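4.2 Fixação do tampo e planeza da superfície

A literatura sobre bancadas de ensaio costuma dar por resolvida a questão da superfície de apoio. Indica-se o material, por vezes a espessura, e passa-se adiante. Temos reservas quanto a este hábito. Uma tábua de madeira aparafusada a uma mesa perfurada não é um plano de referência, por muito que os relatórios a tratem como tal, e a alegação da ficha técnica da Gesora de que o tampo "se mantém estável em uso normal" não vem acompanhada de qualquer medição.

O argumento a favor da madeira clara é conhecido: custa pouco, substitui-se depressa e oferece bom contraste com os objetos pousados em cima. O último ponto parece-nos exagerado. O veio ondulado e os nós introduzem variações de tom que, em peças pequenas, podem confundir-se com a própria peça. O protocolo Usuga ignora o problema e pede apenas uma superfície "uniforme", termo que não define. 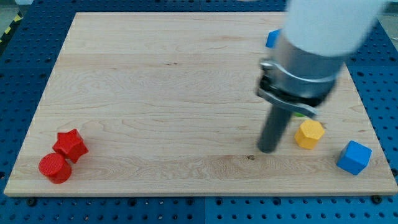 Figura 3. Tábua de madeira clara aparafusada à mesa azul perfurada.

Quanto à fixação, a grelha de furos permite reposicionar a tábua sem ferramentas especiais, mas essa liberdade tem um custo. Se a posição dos parafusos não ficar registada, duas séries de ensaios deixam de ser comparáveis, e dos trabalhos que consultámos só o de Pollora indica os furos utilizados. Também não é claro que apertar a tábua junto aos cantos baste para impedir o empeno a meio do vão. No nosso caso, a folga foi verificada com régua e apalpa-folgas ao fim de 700 ciclos e de novo aos 2,000. Não encontrámos diferença entre as duas leituras, o que vale pouco: a sala foi mantida a 60 % de humidade relativa durante todo o mês de agosto, condição que dificilmente se repete fora dela.

Gisley defende que a tábua seja trocada a cada 32 sessões. Desconhecemos a origem deste valor e não o adotámos.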